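Leave the Bed Unmade Until After Breakfast

I have made my bed every morning for 27 years, and for most of them I did it wrong. I got up, pulled the cover straight, smoothed it toward the pillows and left the room. It took less than a minute. My mother did it that way and so did her mother, and in our house in Haworth a bed left open at eight o'clock was a sign that somebody was sick.

I now think the quick, smooth bed is a bad habit, and I would like to make the case for the slow one.

A person sleeping under a thick cover gives off heat and moisture all night. If you pull the cover flat the moment you get up, you close all of that in. Do it every day for a year and the mattress smells like it. I learned this when we moved to Stomdale and had to carry our old mattress down two flights of stairs. My face was against it the whole way.

What I do now is strip the bed back. The top sheet goes over a chair. The comforter gets folded loosely the long way, and then I open the window and go eat. I don't shake it out or try to line up the corners yet. It can look like a heap. The point is that the mattress gets some air, and a comforter in a long loose roll leaves a good part of it bare.
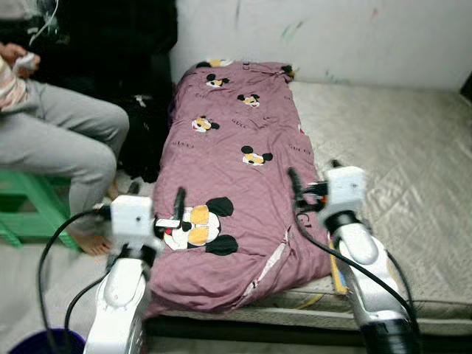 Twenty minutes is enough in summer. In winter I give it longer and keep the door shut so the rest of the house stays warm. Then I come back and make the bed properly, which takes me five minutes because I am fussy about the foot end.

My neighbor Alfie Dunmore disagrees with all of this. He is 73 and was in the Navy, and he says a made bed is the first job of the day and you don't put off the first job. I respect that. I also think he is talking about discipline and I am talking about bedding, and the two of us have gone around on it enough times that his wife leaves the porch when it comes up.

Children are the harder case. Parents ask a child to make the bed before school, and the child drags the cover up over whatever is under it — socks, a book, half a cracker — and everyone agrees that the job is done. I would sooner ask a child to fold the cover back and leave it. A six-year-old can manage that with a full-size comforter. Getting one flat and even on both sides is hard for an adult with long arms, and I don't see why we grade children on it. They can pull it up when they get home.

It also helps to let them pick the cover. My daughter chose hers, and I thought it was ugly, and she has looked after it better than anything I ever bought for her. The plain gray one I liked spent a year on the floor.

I still like the look of a finished bed. By nine o'clock mine is as tight as Alfie's, and the window is closed again.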